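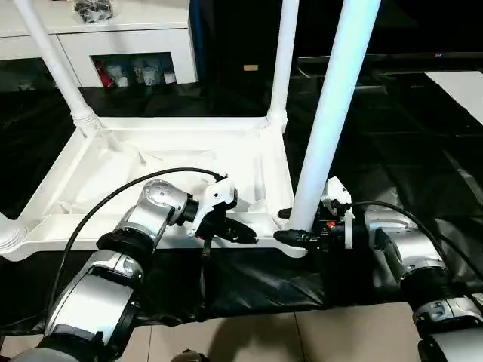

Nedeljković wants to know why we are comparing two grippers on furniture when a spreadsheet would do. Fair. The spreadsheet says they're identical. The spreadsheet has never tried to hang on to a smooth white pole.

Contenders: the Flonton fingers, $900 the pair. The Plavbridge fingers, also $900 the pair. The market has spoken and it said the same thing twice.

Flonton first. Grips like it's angry at you. Wonderful on anything round, less wonderful on a thin plastic rim, where it picks a side and slides down it with great dignity.

Plavbridge is softer and slower and closes like it's asking permission. I was ready to make fun of it for the whole thread. Then it did 67 grasps in a row without dropping one, so that plan is gone.

Soft things next. Every gripper demo online uses a foam cube. Soft things in real houses are not cubes.
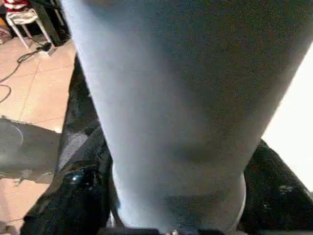 Does more grip force help with soft stuff?
Up to a point. After that you're just squeezing, and the force reading goes up while the hold gets no better. I turned it down twice and got fewer slips both times.

Wrist cameras: mount them lower than you want to. I had mine high for a week and got a lovely view of the knuckles.

Controller gripe, since I have the floor. The Turnudthorpe box is fine until both arms want to close at once, and then it thinks about it. Over 2 seconds, on a bad run. I've had shorter conversations with my landlord.

Thin edges were the part I cared about. Walls, rims, dividers, all the stuff you can't just grab from the top and hope.
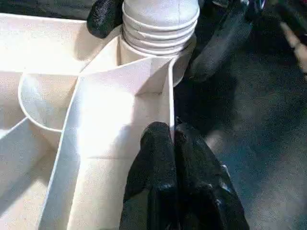 Danica Kelmendi
Gripper testing and assorted complaints

Scores so far, thin edges only: Plavbridge ahead, Flonton sulking. Poles go the other way. If your house is all poles, buy the Flonton.

Still to do: swap left and right and run everything again, in case all I've measured is that one arm is better calibrated. I have a bad feeling about this one.

Dec 8, 2022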